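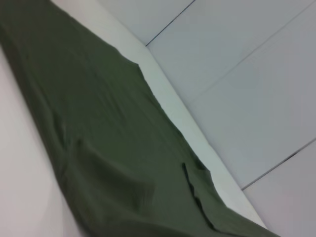
Escribo rápido que a las cuatro tengo que recoger a la niña y si no lo suelto hoy no lo suelto nunca. Va de coser. De volver a coser, mejor dicho, después de nueve años con la máquina metida en un armario debajo de las mantas de invierno.

9 de septiembre de 2021

La culpa es de un pantalón. Lo llevé a arreglar, un bajo y la cremallera, y me pidieron dieciséis euros. Que no digo que sea caro, ojo, el trabajo vale lo que vale y la señora de la tienda cose como los ángeles. Pero volviendo a casa pensé: si yo esto lo sabía hacer. Mi madre me enseñó a poner cremalleras en la mesa de la cocina con la radio puesta, y yo protestando porque quería bajar a la calle.

Así que saqué la máquina. Una Saraç de segunda mano que me vendió en su día Ekrem Karabulut, el que tenía el taller de arreglos al lado de mi antigua oficina. Pesa una barbaridad. El pedal hacía un ruido feo al principio, como de moto ahogada, y olía a polvo caliente. La abrí, le quité una pelusa del tamaño de un ratón de debajo de la placa, dos gotas de aceite, y a coser. Bueno, a coser no. A enhebrar. Que se me había olvidado por completo por dónde iba el hilo y el manual a saber dónde está.

Llamé a Ekrem. Nueve años sin hablar con él y le llamo para preguntarle por dónde pasa el hilo. Se rió un rato largo. Luego me lo explicó de memoria, sin ver la máquina: arriba, baja, vuelve a subir, el gancho, baja otra vez, la aguja de delante a atrás. Y antes de colgar me dijo que la aguja que tenía puesta, fuera la que fuera, la tirase.

Tenía razón. Aguja nueva y otra vida.

Lo primero que hice fue el bajo del pantalón. Mal. Una pernera un poco más larga que la otra, lo vi ya puesto, en el ascensor. Lo deshice. El descosedor es mi herramienta más usada de este verano con muchísima diferencia. Segundo intento, mejor. La cremallera la dejé para otro día y ahí sigue, con un imperdible.

Después me dio por los delantales. No sé por qué delantales, supongo que son rectos y perdonan mucho. Uno para mí, uno para mi hermana, uno pequeño para la niña con un bolsillo enorme donde mete piedras. El de mi hermana lleva las cintas del cuello al revés, se lo di igual. Dice que no se nota. Se nota.

Lo de las telas es otro tema y aquí me voy a extender porque es lo que más me preguntáis los que me escribisteis por el post de abril.

Yo compro en dos sitios. Uno es Darum, la de la calle de atrás del mercado, que es una tienda estrecha donde no cabe un carrito y en la que hay que pedir las cosas por su nombre porque si dices "una tela para un pantalón" te miran. Sarga, loneta, popelín, batista. Yo me lo llevaba apuntado en un papel. Ahora ya no, ahora toco y pregunto el precio como si supiera. El otro es el puesto de retales del sabado, a peso, sin etiquetas, revuelto. Ahí no se puede ir con una idea. Se va y a ver.

Me ha costado mucho dinero tonto aprender lo siguiente, lo pongo tal cual lo tengo en la libreta:

Lavar la tela antes de cortar. Siempre. Hice una falda preciosa sin lavar antes y ahora es una falda preciosa para mi sobrina.

Planchar cada costura según se cose. Es un rollo. Levantarse, plancha, sentarse. Pero una costura sin planchar parece hecha por alguien enfadado.

No coser de noche. Después de las diez todo lo que hago lo deshago por la mañana.

Comprar un poco más de lo que dice el patrón. Yo tiro siempre para arriba, medio metro si me lo permite el bolsillo.

Las tijeras de tela no cortan papel. Ni una vez, ni un poquito. En mi casa esto ha provocado una discusión seria.

Marcar el derecho y el revés con tiza o con un trozo de cinta. Hay telas en las que no se distingue nada hasta que está todo montado y te da el sol.

El hilo. Yo antes compraba los conos baratos de paquete y se me rompía cada dos por tres y echaba la culpa a la tensión, a la máquina, a Ekrem. Ahora uso Tumau, que no es que sea nada del otro mundo, pero no suelta pelusa y no se parte. Un carrete me dura bastante. No me pagan por decirlo, ojalá.

Y luego los patrones. Ay. Me bajé uno gratis de una camisa, casi 70 páginas para imprimir y pegar en el suelo del salón. Setenta no, pero casi. Pegué todo de rodillas una tarde entera, la niña encima, el gato no porque no tenemos gato, menos mal. Cuando terminé vi que lo había impreso sin la escala al cien por cien. El cuadradito ese de prueba que ponen en la primera hoja - pues para eso está. Medirlo. Con regla. Antes de gastar la cinta adhesiva.

La camisa al final no la he hecho. La tengo pegada y enrollada detrás de la puerta y me mira.

Lo que sí terminé es una chaqueta sencilla, sin forro, sin cuello casi. Patrón calcado de otra que ya tenía, poniendo papel encima y pinchando con alfileres por las costuras, que es un método de abuela y funciona. Las mangas me costaron dos domingos. La manga es lo peor que hay en esta vida. Entra más tela de la que cabe y hay que embeberla, que es una palabra que me encanta y que no consigo hacer bien. La izquierda quedó decente. La derecha hace una arruguita delante y ya está, es mía, me la pongo con pañuelo.

Me la puse para ir al trabajo y una compañera me preguntó dónde la habia comprado. No os digo más. Estuve tonta todo el día.

Del sitio donde coso: tenía la máquina en la mesa del comedor y había que recogerlo todo para cenar, así que cosía media hora y recogía otra media. En julio compramos un tablero en Sosorwood, el más barato que había, cortado a medida, con dos caballetes que ya teníamos del piso anterior. Lo he metido en el hueco del pasillo, al lado de la ventana. Cabe justo. La silla no entra si está la puerta del baño abierta, detalle que en mi familia se comenta bastante. Pero puedo dejar las cosas a medias, y eso ha cambiado todo. Paso por delante con un café y doy cuatro puntadas. Paso otra vez y plancho un bolsillo. Así avanzo, a trocitos.

Luz: un flexo de los de estudiar. Me falta uno por el otro lado, que la mano me hace sombra.

Me preguntaba alguien (Marisa? perdona si no eras tú) si compensa en dinero. Pues mira, no. Entre tela, hilo, agujas y lo que estropeo, la chaqueta me ha salido más cara que una de rebajas, y eso sin contar las horas. Los arreglos sí compensan. Bajos, botones, rodilleras para la niña, eso es gratis prácticamente. El resto es afición y como tal hay que tratarla, como el que se compra una bici.

Lo que viene ahora: la cremallera del pantalón, que ya me da vergüenza. Unas cortinas para el cuarto pequeño, todo recto, no puede salir mal (ja). Y quiero aprender a hacer ojales porque la máquina los hace sola en cuatro pasos y a mí me salen tres y luego un nido de hilos por debajo. Si alguien tiene la misma máquina y le ha pillado el truco que me escriba por favor. He probado con papel de seda debajo y mejora algo.

Ah, y el manual. Si alguien lo tiene escaneado, aunque sea en turco, me vale, con que tenga los dibujos.

Me voy que son menos diez y no he comido. La semana que viene cuelgo lo del calcado con alfileres paso a paso, que lo tengo medio escrito.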